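**Hall booking for walking netball, who pays for the lines?**

Posted in Clubs and Grounds

**Ama Aidoo**

I run a walking netball group at the Widton rec centre, Monday nights at 7.30. We've had the same half of the hall for two seasons. The centre has now resurfaced the floor and only put the basketball and badminton lines back. When I asked about netball lines I was told that regular users can have them added at their own cost, and the quote that came back was $494 for one court.

We have 14 players on a good night and collect gold coins at the door, so that's most of our year's money. The booking form we signed says "multi-sport court" and doesn't list which sports. Do we have any grounds to ask the centre to pay, and if not, is there a cheaper way of marking a court that won't wreck a new floor?

**Kelechi Ojo**

Look at the hire agreement, not the booking form. They're usually two documents and the form only covers dates and times. Ours at Tullbridge has a schedule at the back listing the sports each hall is marked for, and if netball is in there you can ask them to restore it as part of the resurfacing. If it isn't listed you're relying on goodwill.

Either way I'd put it in writing to the centre manager before the next fee period starts. Say how long you've hired, how many weeks a year, and what you pay. A group that turns up every week in winter is worth more to them than $494. Ask for a split if they won't cover the lot -- we ended up paying $80 and the centre paid the rest, on the condition that the school comp could use the lines too.

Also ask your state or regional netball body whether there's a small grants round open. Ours took a two-page form and a copy of our insurance certificate.

**Brigitta Ortner**

just use tape, we did for years

**Nabil Nseir**

Tape is fine but check with the centre first, especially on a new surface. Some floor finishes need a few weeks before anything sticky goes on them, and the wrong tape can lift the coating. You want proper court tape, not duct tape or masking tape. Pull it up slowly and at a low angle at the end of the night.

For walking netball you can skip a lot of it anyway. We mark the two transverse lines and the goal circles and use the basketball sidelines for the rest. Rubber throw-down strips work as well and go in a bag, though they can slide if the floor is dusty. Ours is tiled at the clubrooms end, so the strips stay on the court side.

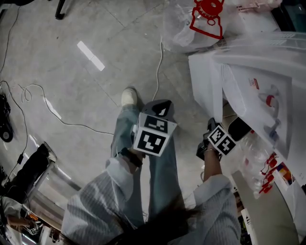

*Jeans and a white sneaker, grey tiled floor.*

One more thing on the money. If the centre does paint them, get it confirmed that the lines stay when the floor is next redone. We didn't, and had to start over.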